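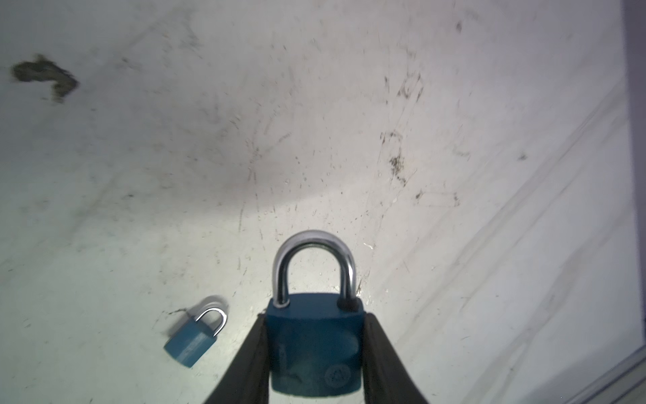 Stores & Keys | September

Padlock return at the Sidley lockers

All blue padlocks from the lower lockers are being checked before reissue. Each body is wiped, the shackle is worked through its full travel, and both keys are tried. Locks that bind get dry graphite – no oil. More than 80 are still out.

Leave the shackle open and the keys in the lock when handing one back.

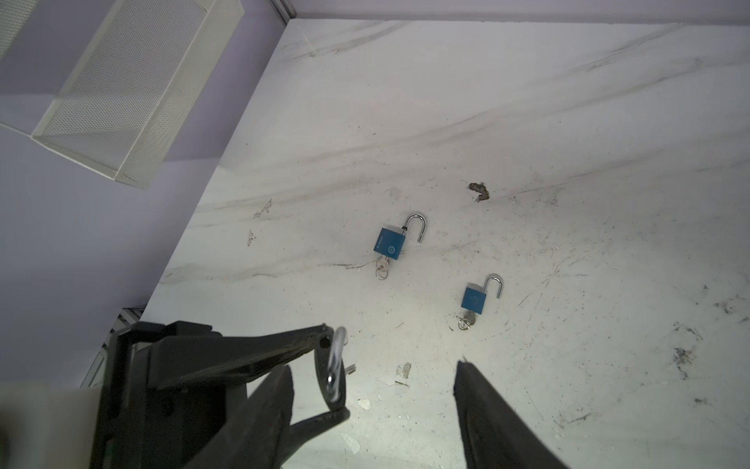 Lost keys

A lock returned without keys is drilled and scrapped. Report the locker number to Wanda Adamczyk by 5 p.m.

Comments (2)

Grudach: Does this cover the brass ones upstairs?

W. Adamczyk: No, blue only. Brass is on a separate list.

Recent items
Shelf labels: new numbering
Cieślak hinges, fitting notes
Bike cage access hours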